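August, workshop notebook

Finish trials for the Kerkomstead tabletop, continued from the last entry.

Started 7:40. Shop cool, door shut, extractor off for the first hour so as not to stir dust over the panels that were coated yesterday. All test panels are offcuts from the same boards as the top, planed together and sanded to the same grit. Panel numbers are in pencil on the back. Panel 4 has two numbers because I mislabeled it; the one with the line through it is wrong.

Question for this round: oil alone, oil over thin shellac, or shellac alone. The customer wants something he can repair himself and does not want a plastic look. Geert Brouwer favors oil alone on the grounds that he has never had one come back. I have had one come back, with rings.

Shellac mixed fresh from the Tiko flakes, light cut, strained twice. The older jar from the back shelf went on a scrap first as a check and was still tacky at lunch. Threw it out. Wrote the mixing month on the new jar and the lid, since lids get swapped.

Oil is the Aitken can, opened for this job. It smells sharper than the last can and flows a little thinner. No other difference that I can find.

Procedure, for whoever repeats this:
Wipe down, wait 20 minutes, look for raised grain.
Light pass with the gray pad, along the grain only.
First coat, flood and wipe off. Wipe again after 20 minutes. On the last set I skipped the second wipe and got beads along the pores.
Leave overnight, flat, on the pin boards.
Repeat to 3 coats for oil, 2 for the shellac and oil panels.

Rags went out on the line one at a time and then into the water can. Please keep doing this. I found one balled up under the sink.

Results so far. Oil alone, panels 1 to 3: even color, slightly blotchy on panel 2 where the grain swirls near a knot. Shellac first and then oil, panels 4 to 6: less blotch, lighter color, sheen a touch higher. Shellac alone, panel 7: clear and quick, but the lap marks are mine and I would not trust myself on a full top. Water left standing on each for 6 hours. Panel 7 went white and stayed white. Panels 4 to 6 showed a faint edge that had gone by the next morning. Panels 1 to 3 were darker where the water sat and have not fully recovered.

Hot mug test not done. The kettle is still at the other building.

Casimiro Urquijo came by with the account book page he had promised, a copy of a bill from 1790 for a table out of the Kerkomstead house. It lists boards, glue, nails and "oyle" with no kind given. He thinks linseed. So do I, but the bill does not say it and I would not put it on the label. The price for the oil is higher than for the nails, for what that is worth.

Color is harder to judge than I expected. Under the window the oiled panels read red. Under the tubes they read plain brown. Geert moved panel 5 between the two and called it two different names. From now on, compare under one light and write down which.

Sheen is the same problem. Flat light from above puts a cool glare over any surface with film on it and hides streaks that show up from the side. Check low and from both ends before calling a coat done.

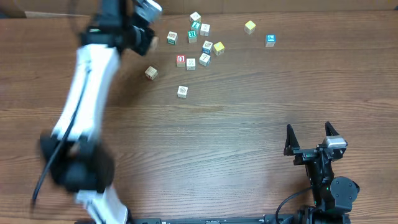
Brown wood tabletop, grain mostly left to right, cool bluish-white reflection toward the middle and bottom.

Flitis sent the wrong wax again, the dark one. Kept it for the drawer runners.

To do:
Second set of panels, shellac and oil only, one with a thinner first coat.
Mug test on panels 1, 4 and 7.
Ask Geert for his wiping cloth, mine sheds.
Sand panel 7 back and reuse.
Order flakes before the jar is down to a third.

Stopped 4:15. Panels on the upper rack, lids checked.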